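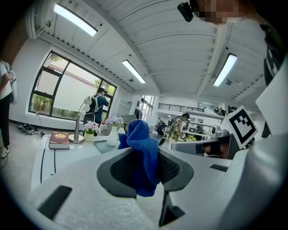

Chapter 6

Cloths, Dusters and the Clearing of Surfaces

Dwynwen Meredith

What you need before you start: Chapter 5 (storage), the surfaces table from the back of the book, two cloths of your own. Knitted if you can get them. Any colour.

6.1 Why a whole chapter on cloths

Short answer, students fail the practical on it. Long answer is the rest of the chapter.

A cloth is the first thing picked up in any room and the last thing put down. It gets bunched up, dropped, left on the nearest table. Then someone wipes a lamp with the same side that did the window sill. Most of the marks lost at Brerthorpe last year went on exactly this. Folding, turning, putting back. Not on the polishing, which everyone practises for weeks.

So we start with the cloth and only get to the surface in 6.4.

6.2 Knitted and woven

Woven cloth: threads cross over and under. Lies flat, folds sharp, holds its crease. Good for glass and chrome.

Knitted cloth: loops. Stretches. Picks up dust well and hangs on to it, and goes fuzzy with use. Blue ones show the fluff more than white ones do. A knitted cloth will not hold a sharp fold, it slumps, so don't fight it. Fold it loosely in four and keep your palm flat behind it.

Crumpled cloth: neither use nor ornament. A bunched cloth touches the surface in a few high spots and misses everything between. Try it on a dusty tray and look at the tray sideways to the light. You'll see stripes.

Exercise 6A. Drop a knitted cloth on the table. Pick it up by the middle, one hand. Look at how it hangs. Now pick it up by a corner. Which is quicker to fold from? Write down your answer before reading on.

(Corner, nearly always. With the middle pick-up you have to find an edge first and that's where the time goes.)

6.3 Folding in four

Find a corner. Find the next corner along the same edge. Hold both up, let the cloth drop straight, give it one shake away from the table. Bring the edges together. Then once more the other way.

That gives you eight clean faces if you turn it properly. Dusty face goes inside. When all eight are used it goes in the wash bag. Not back on the shelf!

Plustine cloths are sold in a shorter size and will only fold in three comfortably. Fine for home, not accepted for the Cesteck certificate. Check your packet.

6.4 Reading a dressed table

A dressed table is one with things on it that stay on it. The usual set in our practice rooms: a thick book, a desk lamp with a round base, a small pot of flowers, a tall vase, a tray. White table top, so every smear shows.

Before you touch anything, look. What is tall? What would tip? What has a cable? Lamp cables tend to run off the edge or down a table leg and get caught by a sleeve.

Order of work

Tray off first, to a side surface.
Small pots next. Lift from the base, never by the rim.
Book. Wipe the cover dry only, gold lettering rubs off sooner than you would think.
Lamp. Base first, then up the arm with a fresh face of the cloth. Chrome wants woven.
Tall vase last. One hand on the neck, one underneath.

Then the table top, far edge towards you, in straight overlapping strokes. Everything back in the reverse order, vase first.

Students always ask if they can work round the vase. No.

6.5 The floor underneath

Bags and shoes against the wall before you begin. Moodley's rule, from the old course notes: nothing on the floor within a stride of the table. Somebody steps back to admire there work and down goes the lamp.

Exercise 6B. Set a table with five objects of different heights. Draw it from above, clear it, wipe it, reset it. Compare with the drawing. Anything out by more than a thumb's width, do it again.

Exercise 6C. Same table, wrong hand.

Words to learn in this chapter: face, nap, drop, dressed, reset, lint. Definitions on page 149.

Revised for the September 2024 intake. The old 6.5 on feather dusters has moved to Chapter 9, and 6.6 begins overleaf with damp cloths and how to wring one out.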